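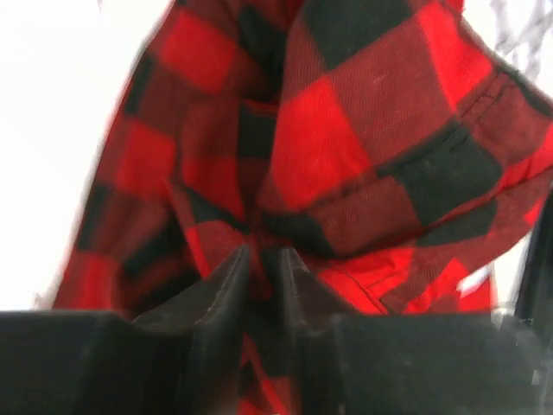 Red and black check, my favourite pattern in the world

Right, it's June and I'm going to talk about flannel, because I've been putting this off for months and I've got a cup of tea and nowhere to be. Thread on buying second-hand checked shirts, wearing them to bits and then what to do with the bits. Mute me now if you must!

First one. I grew up in a house where checked shirts were for gardening and painting ceilings. My dad's gardening ones were softer than anything I owned and I used to pinch them for sleeping in. I've been chasing that softness ever since (and never found it in a shop, not once).

New flannel is a bit of a con if you ask me. It feels lovely on the hanger because the surface has been brushed up, then six washes later it's gone bobbly and thin at the elbows. An old one has done all its shrinking and bobbling already. What you see on the rail is what you get.

Where I look: the big charity shop in Prestton, the one up the hill past the station. Go at opening time. They put the men's stuff out first and the good shirts have gone by eleven. The other branch by the river charges double and irons everything, which I find a bit suspicious.

Things I check, in the order I check them. Collar fold, because that's where it wears through. Then cuffs. Then hold the back up to the window and see how much daylight comes through. Buttons I don't care about, I've got a jar of more than 300 of the things and I'm not afraid to use them.

Someone asked about size. Ignore the label! I have a medium that fits like a tent and an XL that won't do up. Old flannel has been through so many tumble dryers that the label is just a nice memory.

Washing: cool, inside out, hardly any powder, no softener at all. Softener makes it feel greasy to me and then it never seems to dry. Peg it by the hem. I know some of you peg by the shoulders and I've seen your shoulders, they've got little horns.

If a red one is new to you, wash it alone the first couple of times. I have a whole drawer of pink tea towels and I'm not taking questions about them.
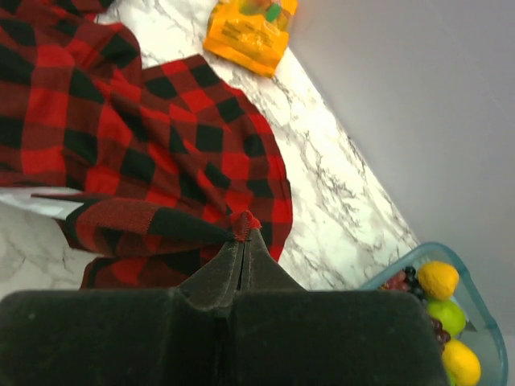
Plaid on the worktop, fruit not far off

OK, mending. I use the Amow thread, the thick cotton one on the wooden reel, as it's matt and doesn't shine at you from across the room. The Clustov needles are fine but the eyes are tiny and I'm at the age where that matters. Two strands, small stitches, patch on the inside.

Fraying edges: don't trim them straight away. Fold them under, press them, and only then snip what's still poking out. I trimmed first on my green one and ended up with a pocket about big enough for a bus ticket.

And when a shirt really is past it, the back panel is the bit to save. There's hardly any wear there. You'll get 2 cushion fronts out of a big one, or a very decent hot water bottle cover. Sleeves make draught excluders (stuff with the scraps, it weighs a ton).

Several people want the cushion pattern. It's from an old Bielecka booklet I got in a box of knitting stuff and I don't think it's in print. I'll type up the measurements tonight once I've found my tape measure, which is probably under the cat.

Last thing, if you're near Prestton and you see a blue and grey one with a torn pocket, it was on the end rail this morning and I left it behind. Been thinking about it all day. Please go and get it

Filed under: Home & Making, Second-hand
Print this thread | E-mail to a friend
100 shares | 41 comments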